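Review: Murka two-arm recording kit
Posted 20 October 2018

We bought the Murka in February to record kitchen-table tasks for a learning system at Gerkside. It has now been used on most working days since, and this is what I would want to know before ordering one.

You get two arms, a gripper and small camera for each, mounting brackets, a pair of hand controllers and the recording software. The table is extra. Assembly took two of us 4 days, most of it spent on cabling. The printed instructions stop at the point where the arms are bolted down, and the rest is in a PDF that has to be requested from Rulteritz, the seller.

Recording is simple once it is running. You press a pedal, carry out the task through the controllers, and press again to save. Each take is stored with the joint readings and camera views lined up in time, and we have not found a take where they drifted apart. Bad takes can be marked straight away, but they cannot be trimmed afterwards, so one slip at the end means doing the whole thing again.

Our tasks use ordinary household things: cups, utensils, bowls, a small metal bucket. We change the layout between takes so that the system does not simply learn one arrangement.

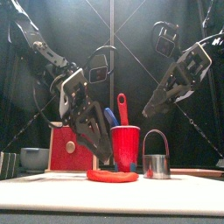
The software has a prompt for this, which suggests a new layout every few takes. It is a good idea, though it repeats itself more than it should. Bienvenido Baluyot, who does most of our recording, now writes his own list each morning and gets a better spread.

In our first full month we saved 547 takes and kept all but 89 of them. Most of the rejects were dropped objects, and a few were software crashes. A practised person can manage some 200 takes in a week without getting sore wrists. The controllers are heavier than they look – I would budget for a padded armrest.

Grip is good on handles and rims, less so on anything flat. Picking up a thin mat from the table is slow work and we have more or less given up doing it with one arm.

We tried the Saludo kit before this one. It was cheaper and the controllers were lighter, but it lost camera connection often enough to spoil whole sessions. The Murka has done that twice. Support answers emails within a day or so, though replacement gripper pads took three weeks to arrive – order spares with the kit.

Four stars out of five. I would take the last one back if they added trimming.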